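Category: Kitchen & Laundry > Washing up and drainage
Thread started by flido_hill, April, 7.40 pm

**Draining rack on a wooden worktop, or give up and dry by hand?**

flido_hill
We moved into a flat in Ninditz over the winter and the kitchen has solid wood worktops, oiled, not varnished. The last place had laminate and I never gave the draining rack a thought. There is no moulded drainer next to the sink here, only a round bowl dropped into the wood with a tap behind it.

We have a wire rack standing to the right of the sink with a tea towel under it. After two months there is a grey patch in the wood the shape of the folded towel, and the grain has gone rough to the touch. I have wiped it with vinegar, which did nothing I could see.

Questions:
1. Is the patch mould, or something else?
2. Can it be got out without sanding the whole run?
3. What do people with wooden tops put their racks on?

The landlord is easy to deal with but I would like to sort it before I mention it. No dishwasher and no space for one.

pantryshelf
The towel is your problem. It holds the water against the wood all day. You would be better off with nothing under the rack at all and a wipe round after each wash. Wood copes with being splashed. It does not cope with lying under a damp cloth from breakfast to bedtime.

Grey is usually the wood itself weathering, same as a garden bench. Black is either mould or iron staining. If it is grey all over and evenly so, I would guess the first.

oldbrine
Agree about the towel, disagree about nothing under it. I had a rack straight on oak and got black rings at each foot. The rubber caps had split and the metal was touching the wood. Oak and steel and water make a black stain that goes in deep. Check your feet (the rack's feet) before you do anything else.

flido_hill
Checked. Two of the caps are missing. No black marks yet, but the wood is beech I think, quite pale.

pantryshelf
Beech is less prone to the black stain than oak but it moves more when wet. Get new caps. Hardware shops sell them loose, or cut a bit of clear tubing to fit.

Wendlebury62
I'll put down what worked here as I went through the same thing. We have a beech butcher-block top and I have now had it for 19 years, so it has had every mistake made on it at least once.

Getting the grey out, in the order I did it:

1. Clear the area and leave it to dry properly. I left mine two days with the window open and did the washing up in a bowl on the cooker side. If you sand damp wood it furs up.
2. Sand with the grain, 120 grit and then 240, by hand round a cork block. Go wider than the patch and ease off towards the edges so you don't make a dip.
3. Wipe the dust off with a barely damp cloth and let it dry again.
4. If it is still grey, use oxalic acid crystals, sold as wood bleach. Gloves and an open window, and follow the packet for rinsing. I only needed it on one spot next to the tap.
5. Oil it. Thin coats, wipe off whatever has not soaked in after a quarter of an hour, leave overnight. I gave it four.

As for the rack, ours is stainless wire with the black prongs for plates along one side and the cutlery pot hooked on the end. I moved it away from the sink altogether and it stands on a plain stretch of block where air can get round it. Bowls go on upside down. I let them drip over the sink for a minute first and then carry them across, so very little water reaches the wood. 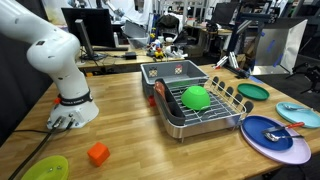 **What I would not bother with**

Silicone mats. I tried two. Water gets under the edge and cannot get out again, so you have made a towel that doesn't even dry. If you must use one, stand it up on its end every night.

Bamboo racks. They look right on a wooden top but the joints went black inside a year and there was no cleaning them.

Any "worktop revival" spray. It is thin oil and perfume at four times the price of a tin.

flido_hill
Thank you, that is very clear. Did you find the sanded area stayed a different colour from the rest?

Wendlebury62
For a few weeks it was paler. After that it caught up and I would have to hunt for it now.

marl_and_chalk
I'm going to disagree about silicone mats. I have had one on an iroko top for years with no trouble. The sort with a raised lip and a slope that runs off into the sink is a different thing from the flat sort. The water has somewhere to go. Mine is a Flakusden one, no idea if they still make it, and it overhangs the sink by a finger's width.

Wendlebury62
Iroko is full of its own oil. You could leave a fish tank on it. I wouldn't go by that for beech.

marl_and_chalk
Fair, but the slope is what I am arguing for. A rack on a flat surface drips onto that surface whatever the wood is. You are relying on a person doing the minute over the sink every single time. In a house with teenagers that does not happen.

oldbrine
It does not happen in a house with adults either.

pantryshelf
My other half will put a full saucepan of rinsing water on a rack the right way up. I have seen it done.

flido_hill
Would a sloped mat work with a round sink? There is only a short stretch of rim it could drain over. The rack is rectangular and I can't get its long side anywhere near.

marl_and_chalk
Turn the rack so the short end faces the sink. You want the spout of the mat over the bowl and the rest can sit where it likes. Measure from the rim to the wall before you buy one. I had to send my first back.

If you can't find the right size, a shallow metal baking tray does the same job with a folded bit of card under the far end to tip it. Ugly, but you can try it for nothing.

saltglaze
Has anyone mentioned the over-the-sink kind? A roll-up one made of steel rods with rubber ends. It lies across the bowl, drips straight down the plughole and goes in a drawer afterwards. We had the Montes version, which is the cheap one, and it is fine. The rods are a bit far apart for teaspoons.

pantryshelf
Those are good if you have a second sink or a wide one. With a single round bowl you have covered the thing you need to wash up in.

saltglaze
You wash first and lay it across after. For two people it works. I would not try it with a family's worth of plates.

oldbrine
Can I put in a word for drying by hand. I know it is unfashionable. It takes me five minutes with a linen cloth and then there is no rack, no mat, no grey patch and I get the worktop back. The original post did ask.

Wendlebury62
I do the knives and the pans by hand and leave the rest. Plates dry better standing up in air than they do with a cloth that has already done six plates.

oldbrine
Then use a second cloth.

pantryshelf
There is the hygiene side as well. A tea towel that has been hanging up damp since yesterday is not a clean thing. I'd take air drying over that.

oldbrine
Mine get boiled. I take the point for people who use the same one all week.

flido_hill
We are somewhere between the two. I would like the rack for bowls and glasses and am happy to do the rest.

What about the cutlery pot? Ours has holes in the bottom and drips from a height, which is where the worst of the grey is.

saltglaze
Put a jam jar lid under it. Empty the lid when you think of it.

marl_and_chalk
Or stop hanging it on the outside and stand it in the corner of the rack, so it drips onto whatever is catching the rest. They get slimy inside if they aren't washed, by the way. Take it off once a week and go round each section with a bottle brush.

Wendlebury62
Second that on the slime. Handles down or handles up is another argument and I'm not starting it.

pantryshelf
Handles down for forks and spoons, knives the other way. There, I have started it.

oldbrine
Handles down means you pick them up by the end that goes in your mouth.

pantryshelf
Handles up means that end sits in the puddle at the bottom.

flido_hill
Update, as people were kind enough to help. I took the rack off and let the wood dry for the two days. Some of the grey faded by itself once it was dry. I did the rest with 120 and 240 as suggested and did not need the crystals. It has had three coats of oil so far and the last goes on tonight.

New caps on all the feet. For now I am trying the baking tray with the card under it, short end to the sink. It does run off. If it is still working after a month I will buy a proper sloped mat, and I'll measure first.

I have told the landlord. He said the tenants before us had a towel there too.

Wendlebury62
Good result. Do one more coat in the autumn before the heating goes on, and go heavier round the cut edge of the sink. That is bare end grain and it takes in more than all the rest of it.

flido_hill
Will do. Is there an easy way to tell when it needs oil, or do you just go by the calendar?

Wendlebury62
Flick some water on it. If it beads, leave it. If it soaks in and goes dark, get the tin out.

marl_and_chalk
And keep the oily rags flat outside until they are dry. Don't ball them up in the bin, they can heat up and catch light.

flido_hill
Did not know that. Going to move them now.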